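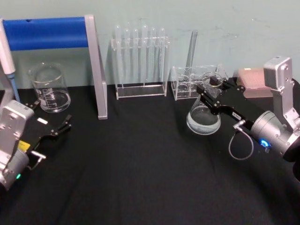 Glassware on the black cloth, test tubes upside down in their rack.

1/ I am setting up a small teaching bench in Wendurmont, and today is about glass. It took me four evenings to decide where the things should stand.

2/ Test tubes go mouth down after washing. My old teacher Heloísa Trindade was very strict with this – dust falls in, and then you wash again. The clear rack is pretty but you almost lose it against the green wall.

3/ The black cloth was 117 in the shop and I complained about the price. Now I like it. Clear glass on a white table is a good way to break clear glass.

4/ The flask stays in front of the low rack, the beaker by the stand with the blue bar. Wide bottoms are safer near the hands, I think.

5/ Maysoun Moussa asks if the pink box should have a label. Yes, Maysoun. In December I will label everything, also the drawers.

6/ Next I need a brush for the narrow necks. The one from Florkine lost its hair in a week. If you know a better one, please write to me – I can pay the postage.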